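利顿（Liton）步行配送平台完成远程示教第二阶段工作

2024年7月26日，星期五

利顿公司今日发布消息，其人行道配送平台的远程示教第二阶段工作已按计划结束。该阶段由公司与软件供应商Trakance共同承担，主要任务是由操作员以遥控方式在仿真街区中向配送机器人示范行走路线，并将示范过程整理为可供训练使用的数据。公司表示，全部示范记录已通过内部验收，并移交至算法部门。

据介绍，第二阶段共采集有效示范842条，由17名操作员完成。所有操作员在上岗前均接受了统一培训，培训内容包括手柄操作、路权规则、紧急停止程序以及记录填写规范。培训合格者方可进入正式采集，未通过考核者须重新参加培训，不得以旁观时长代替操作时长。

远程示教，是指由人直接控制机器人完成一项任务，系统同步保存操作员的指令与机器人所得到的环境信息，再以此训练机器人自主执行同类任务。利顿公司自今年6月起将这一方法用于人行道通行。此前，该平台的行走策略主要依靠工程师编写规则，遇到路面收窄、临时围挡、转角视线受阻等情况时，规则之间时常发生冲突，机器人往往停在原地等待人工接管。

项目负责人塞莱斯特·戈迪尼奥（Celeste Godinho）在情况通报中指出，人在街上行走时所作的判断，有相当一部分难以写成条文。“例如沿围挡一侧行走时应当留出多大的距离，接近路口时应当在何处减速，有经验的操作员可以很快作出示范，但要求他们逐条说明理由，则需要较长时间，而且各人的说法并不一致。”她表示，采用示范方式后，项目组可以直接比较不同操作员的处理办法，并从中选取稳妥者作为训练依据。

仿真街区由Trakance负责搭建，取材于一般城市街道的常见要素，包括人行道、路缘、消火栓、人行横道、路灯、停车标志和施工围挡等。操作员在控制台前通过机器人视角观察路况，不使用俯视地图。项目组认为，若示范者掌握的信息多于机器人，示范中便会出现机器人无从理解的动作，影响训练效果。基于同一考虑，控制台上不显示预先规划的路线，操作员只在任务开始前获知起点与终点。

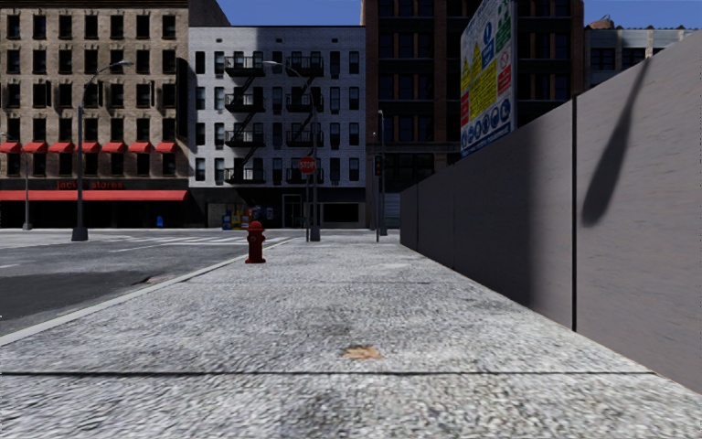
在示范流程方面，每条任务均由操作员从静止状态开始，沿人行道行进至指定位置后停车，并在结束时确认任务状态。中途发生碰擦、驶出人行道或超过时限的，记录予以保留，但单独归类，不计入有效示范。对于操作员及时纠正的偏差，项目组未作剔除。戈迪尼奥解释说，纠正动作本身具有训练价值，“如果机器人只见过走得很好的路线，一旦偏离，它就不知道应当怎样回来”。

为保证记录质量，项目组实行双人复核制度。每条示范由2名复核员分别审看，意见一致的方可入库；意见不一致的，提交项目组会商，会商结果连同理由一并存档。复核内容包括行进是否平稳、与固定物体的距离是否适当、转向是否过于突然，以及任务说明与实际操作是否相符。复核员不得审看本人操作的记录。

复核过程中也发现了一些问题。部分操作员习惯在画面清晰时提高速度，进入建筑物阴影后又明显减速，致使同一路段的示范速度差异较大。项目组据此修订了操作说明，要求操作员在明暗交替的路段保持稳定速度，并对受影响的路线安排了补采。另有一部分早期记录因手柄灵敏度设置不统一，转向指令幅度偏大，经Trakance技术人员核对后，已按照统一标准重新标注。

控制台硬件由佩绍托（Peixoto）公司提供。该公司在第二阶段中更换了手柄的回弹部件，并调整了急停按钮的位置，使操作员在双手不离开手柄的情况下即可触发。佩绍托公司同时提供了操作日志接口，便于复核员将操作员的每一次输入与机器人的运动逐一对应。利顿公司表示，上述改动系根据操作员的书面反馈作出，相关意见由项目组统一汇总后转交。

关于操作员的工作安排，公司规定连续示范后必须休息，休息期间不安排复核或其他屏幕作业。项目组在第二阶段初期曾接到操作员反映，长时间注视控制台容易造成疲劳，影响对细小障碍物的判断。此后，班次作了相应调整，每班前增加设备检查环节，检查结果由当班人员签字确认。

按照既定计划，算法部门将首先使用第二阶段记录训练直行、沿边行走和路口停车三类基本动作，之后再进行组合任务训练。训练所得的策略仍将在仿真街区内接受测试，测试路线与示范路线分开设置，不得相互借用。公司要求，每一版策略须连续完成100次测试任务且无碰撞记录，方可申请进入实体平台验证。

实体平台验证拟在马努斯（Marnus）园区的封闭道路上进行。园区管理方已与利顿公司就场地使用、人员进出和安全警戒等事项达成一致。验证期间，机器人由现场安全员全程跟随，远程操作员同时在线，二者均有权随时中止任务。园区内的公共通道不纳入验证范围，现有行人与车辆通行不受影响。

利顿公司强调，仿真环境中的示范不能替代实地示范。仿真路面的颗粒、接缝和坡度虽可设定，但车轮与地面的接触情况、路缘附近的轻微颠簸以及风雨天气的影响，仍须在实地取得数据。为此，公司将在实体平台验证的同时组织小规模的现场示教，由操作员分别采用手持遥控和控制台遥控两种方式完成同一路线，以便比较两种方式所得示范的差异。

在谈到人员安排时，戈迪尼奥表示，第二阶段的操作员大多将继续参与后续工作，其中部分人员将转任现场安全员。她说，示教人员对机器人容易在何处犹豫、在何处偏离已有较为具体的了解，这些经验对现场警戒同样有用。公司已着手编写现场操作手册，初稿由操作员与安全管理部门共同审阅，定稿后作为上岗培训材料使用。

对于数据管理，公司说明，仿真示范记录不包含真实行人影像，操作员身份在入库时以编号代替，个人操作成绩不对外公布，也不作为薪酬评定的依据。Trakance依照合同保留仿真街区的模型文件，示范记录由利顿公司保存，保存期限内的调用均须登记。双方约定，未经对方书面同意，不得将上述材料提供给第三方。

利顿公司与Trakance还就第三阶段的工作范围交换了意见。初步商定的内容包括增加夜间照明条件、丰富围挡与临时标志的布置形式，以及在仿真街区中加入行人和自行车。涉及行人的示范将单独制定操作要求，重点规定让行次序、跟随距离和停车等待的时机。操作员须补充学习有关内容，考核办法与第二阶段相同。

第二阶段工作报告已送交公司技术委员会。报告附有操作说明修订稿、复核意见汇总和设备改动清单，公司有关部门及合作单位可向项目组申请查阅。第三阶段的启动时间将在技术委员会审议后另行公布。

（利顿公司新闻办公室供稿）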